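3.2 Setting Up and Maintaining the Head Camera Cell

All recordings used in this paper come from one cell, which we call Kisa after the name painted on its controller cabinet. The cell has two parts: a two-arm robot in the Foltgate lab, and a head-worn camera that people use to record the same household tasks at ordinary furniture. The robot carries an identical camera on a short neck. Because a policy trained on human footage is run on robot footage, the two cameras must see a work surface from nearly the same height and angle, and they must keep doing so over weeks of use. This section describes how the cell was set up, how it was looked after, and what had to be repaired.

3.2.1 Mounting

The robot's neck is an aluminum post with a pan joint and a tilt joint. The pan joint was locked for the whole study. The tilt joint was left powered but held at one angle, chosen so that the near edge of the table falls in the lower half of the view and both grippers remain visible when they work below the edge. Our first choice of angle was too shallow. It gave a good view of the tabletop and a poor one of anything under it, and drawer tasks could not be learned from it. We lowered the tilt and recorded those tasks again.

The head-worn camera sits on a padded band with a rear dial. The bracket between band and camera was printed in nylon by Cerkholm, a small workshop that also made the neck collar. The bracket has a set screw and a row of notches. The notch is chosen once for each wearer, written on a strip of tape on the band, and left alone after that. Before notches were added the bracket was held by friction only, and the angle crept downward over a session as the wearer leaned forward and straightened up.

The two cameras share a lens type and an exposure setting. Exposure is fixed at the start of each session with the wearer seated. We do not use automatic exposure, which brightens the hands and darkens the table whenever a dark object comes close to the lens.

3.2.2 Daily checks

The operator works through a short list before the first recording. The lens is wiped with a dry cloth. The band or neck is checked for play by hand. A printed board is placed flat on the table and one still is taken from each camera. A script compares the corners of the board with the stored reference and reports a shift in pixels. If the shift is below the limit, recording starts. If not, the operator reseats the bracket or re-zeros the tilt joint and takes the still again.

The limit was set at 47 pixels for the head-worn camera, which is generous. A wearer's posture varies more than that within one minute, and a tighter limit only led to repeated reseating with no gain in the data. For the robot neck we used the same script with a limit of nine pixels. The neck should not move at all, so any larger shift points to a loose part.

Cables get a separate look. The camera cable on the neck runs through the collar and down the back of the post in a loop. The loop has to be long enough for the tilt joint to reach its lower stop without pulling. On two occasions a cable tie had been placed too low after cleaning, and the connector backed out by about a millimeter during homing. The picture did not drop out. It showed thin horizontal lines that were easy to miss at preview size, and part of a session was lost before the operator noticed. We now mark the correct tie position with paint.

3.2.3 Tasks and furniture

The task list was kept short: opening and closing drawers, moving flat objects in and out of them, stacking, and wiping. Furniture was not standardized beyond a rule on table height. Chairs were left where they stood, even where their backs came into view, as the robot will meet chairs in use and should not need them cleared away.

Flat objects proved harder than we had planned for. A cup or a bottle offers a side to grip from almost any approach. A tray resting on a table does not, and people usually slide it to the edge or lift a corner with one finger before taking hold. The robot's parallel grippers cannot copy the finger movement. We fitted thin steel tips that extend 12 millimeters past the rubber pads, and these can get under a rim. The tips bend. Replacing a bent pair takes a few minutes and requires a fresh tool offset, and skipping the offset was the most common cause of a failed first grasp after maintenance.

Drawers under a table bring their own problem. The tabletop hides the back of the drawer, and the person or robot has to reach down past the edge to get at the opening. Figure 2 shows a task of this type from the head-worn camera.
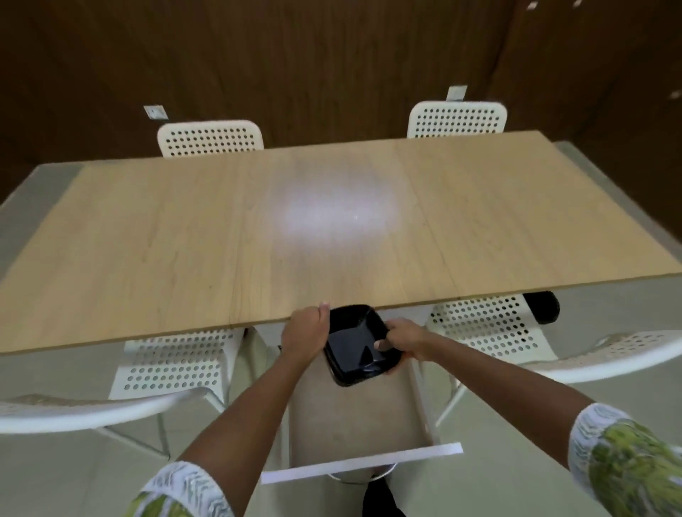 Figure 2. A black tray held over an open drawer under the table, head-worn camera.

Labels for these tasks were made in two passes. The first pass marks the start and end of each hand contact. The second assigns a short phrase to each interval, such as "pull drawer" or "hold tray." Intervals in which the tabletop hides a hand are flagged and kept, but they are given a lower weight in training. The full set contains 3,030 recordings. Of these, 2,665 passed the checks described above and were used. Most of the rejected recordings failed on camera angle, and the rest on cable faults or exposure. In 294 of the recordings we used, at least one flagged interval is present.

Reflections were handled by leaving them in. Polished tabletops return a bright patch from ceiling lights, and the patch moves as the head moves. We tried a polarizing filter on both cameras. It reduced the patch at one head angle and had little effect at others, and it cost enough light that the hands blurred during fast motion. The filters were removed after a week.

3.2.4 Repairs

Three repairs went beyond routine care. The first was the tilt joint, which developed backlash in April. The daily check caught it: the shift rose over several sessions and then exceeded the limit. Chidubem Igwe opened the joint and found wear on the plastic output gear. It was replaced with a brass gear of the same pitch, the joint was zeroed again, and the reference still was retaken. Recordings made during the rise were re-examined, and those above the limit were discarded.

The second was the nylon bracket, which cracked at the set screw. The cause was overtightening. Cerkholm reprinted the part with a brass insert, and we now use a small torque driver for the screw. No further cracks were seen up to the end of recording in June 2024.

The third was the left gripper's force sensor. Its zero point drifted when the motor warmed up, so that the gripper reported light contact while open. For a time we corrected this by taking a new zero every half hour. The better fix was mechanical. A spacer between motor and sensor, cut to a drawing by Omoregie, slowed the transfer of heat enough that one zero reading after warm-up was sufficient for a session. The right gripper received the same spacer at its next scheduled service, although it had shown no drift.

Spare parts kept at the cell are one tilt joint gear, two brackets, four pairs of gripper tips, and one camera cable. The cable is stored with its tie position already painted. After any of these parts is changed, the operator repeats the full daily check and enters the part, the new offset, and the shift value in the cell log before recording resumes.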